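Punby Cloth and Table Set: data card

Maintainer: Agustina Quiroga
Short name: punby-cloth
Status: in use, second revision

Contents

The set covers one activity, the laying and straightening of a dark fabric sheet on a brown wooden table. It holds 65 sessions. Each session has a folder with the pictures, a plain text note and a line in sessions.csv. Across all folders there are 3219 pictures.

The fabric goes under two names in the notes. Feng is the heavier sheet and Disia the lighter one. Both are sold by the metre and were hemmed before use. Where the note gives no name, treat the fabric as unknown. Do not guess from colour, as both look nearly black in poor light. 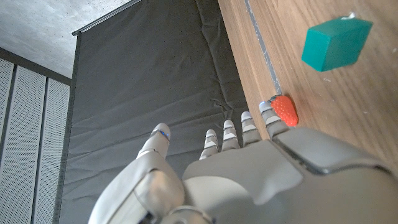

Columns in sessions.csv

session: whole number, starting at 1
fabric: feng, disia or unknown
start_state: flat, folded or heaped
end_state: same values as start_state
edge: which table edge the hem was lined up with, or none
remarks: free text, often blank

A session ends when the hem lies along the chosen edge or when 60 seconds have passed, whichever comes first. Sessions stopped on time are kept. Their end_state is whatever the cloth was doing at that point — usually heaped.

Table and cloth care

The table top is finished with Fatwood oil, one thin coat, rubbed back after 20 minutes. A fresh coat makes the cloth drag, so no sessions were run until the next morning. Feng is pressed on the wrong side. Disia is not pressed at all and keeps its fold lines, which show up in several of the later folders.

Known problems

The edge column is blank in the first revision. Older copies should be replaced.
"Flat" was used loosely early on and includes cloths with one turned corner.
Lint on Feng can look like a mark in the weave.

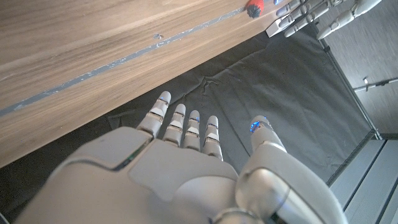
Punby, December 19, 2025

Second revision. The edge column has been filled in from the session notes. Two spellings of "heaped" have been merged. Folder names are unchanged, so existing scripts should still run. The next revision is planned for February and will split "flat" into two values. Corrections go to Agustina Quiroga, with the session number in the subject line.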